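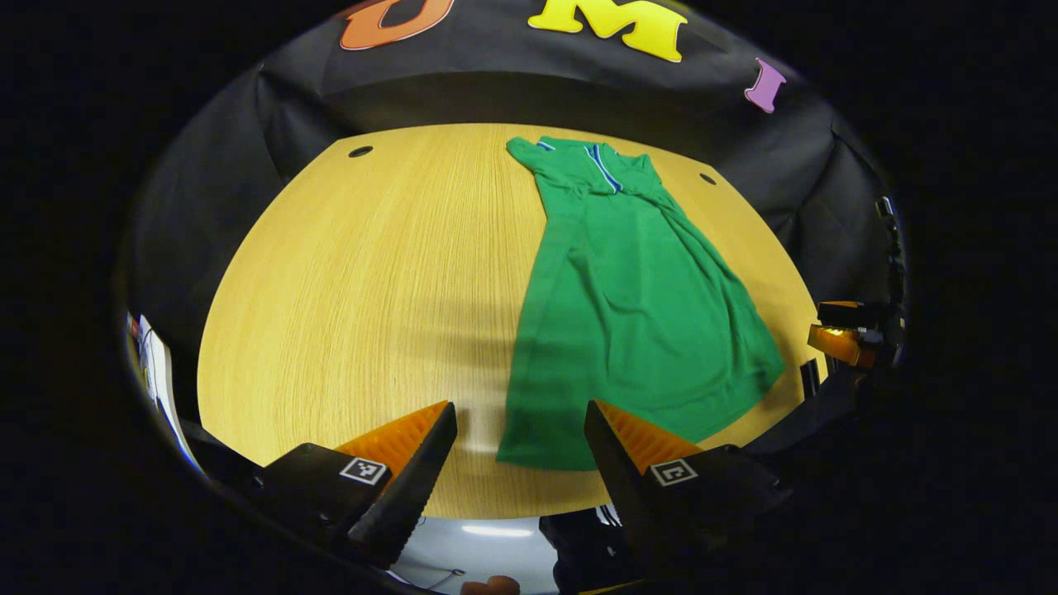 Two Front Doors, One Marriage

Ilse Kuhlmann packs for her husband's place the way other people pack for a weekend at the lake. Toothbrush, book, the good cheese. Then she locks her apartment in Brullisow, walks down the hill, crosses the canal and rings the bell, even though she has had a key for years.

"I like it when he opens the door," she says. "You should see his face!"

Ilse and Arne Nolte have been married for 29 years. They raised two daughters in one very full house, and when the younger one moved out they sold it and bought two small apartments on opposite sides of the water. Their friends assumed a divorce was coming. Arne's sister cried on the phone. What came was the happiest stretch either of them can remember, and after spending a day with them (half of it at his kitchen table, half of it at hers) I completely believe it.

Couples who live apart on purpose have been around forever, of course. What struck me, once I started asking, was how many of them there are in perfectly ordinary towns, and how much fun they seem to be having. They flirt. They get dressed up. They call each other in the evening to say what they had for dinner, and they want to know the answer.

How it started

For Ilse and Arne it began with sleep. He is up at five and likes the radio on. She reads until one in the morning. For most of their marriage one of them was always tired, and tired people pick fights about the dishwasher.

"We had the same argument for years and never finished it," Arne told me, laughing. "Now I load mine my way and she loads hers wrong."

They keep Wednesday for themselves. No kids, no friends, no errands. Whoever is hosting cooks, and the guest is not allowed to touch a single plate. Weekends are loose – sometimes they spend the whole thing together, sometimes Ilse goes off to sing with her choir in Parach and Arne barely notices because he's got a bicycle in pieces on the floor. Holidays happen at her place because she has the bigger oven.

I asked whether they get lonely. Ilse thought for quite a while before she answered. Yes, at first, mostly around six o'clock, when the house used to fill up. She would stand there with her coat still on. After some 3 months it faded, and what she felt at six was closer to looking forward to something.

Starting out apart

Kai Kramer and Ojārs Jankauskaitė came at it from the other direction. They have never shared an address, and when they got engaged last December the first thing everybody asked was who would be moving.

"My mother had already measured his living room," Kai says.

Kai lives in Terkness, above the music shop where he teaches guitar. Ojārs is a half-hour train ride away and has a teenage son who needs his own room, his own bathroom and, as far as I could tell, his own refrigerator. Moving everyone in together would mean a new school and a much longer commute, and neither man wanted to begin a marriage by asking a fifteen-year-old to pay for it. So the plan is to wait until 2030, when the boy should be well out of school, and then talk about it again. They may decide to leave things as they are.

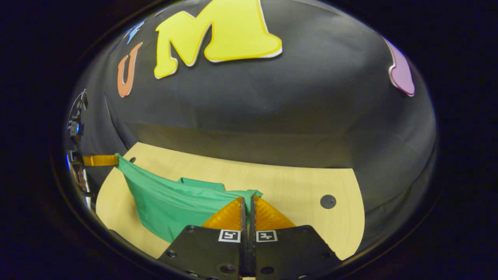 Amber-orange fingertips above light wood grain.

They do have hard days. Ojārs had the flu in the spring and lay there feeling sorry for himself while Kai taught a full afternoon of beginners. And money is a real question. Two rents, two electric bills, two sets of everything. Both couples were frank that this kind of life costs more, and that plenty of people who would love it can't swing it.

What helps

Sieglinde Bauerfeind has counseled couples for most of her working life, and she lit up when I raised the subject. She sees it work beautifully when both people want it about equally. When one wants it and the other goes along, she sees trouble early, usually over keys.

"Ask about the keys," she told me. "Can you come over without calling? If you both give the same answer right away, you'll probably do fine."

She also suggests saying out loud what happens if somebody gets sick, and who each of you would call at night. Ilse and Arne worked that one out on the back of a concert program, and it's still stuck to his refrigerator. He comes to her, because her building has an elevator.

And for those of us who share one roof and mean to keep it that way? Sieglinde's advice was to borrow the good parts. Go out separately and come home with a story. Invite your own wife to dinner. I tried it last week – asked mine in the morning, formally, what time I should expect her. She said seven. She went out and rang the bell.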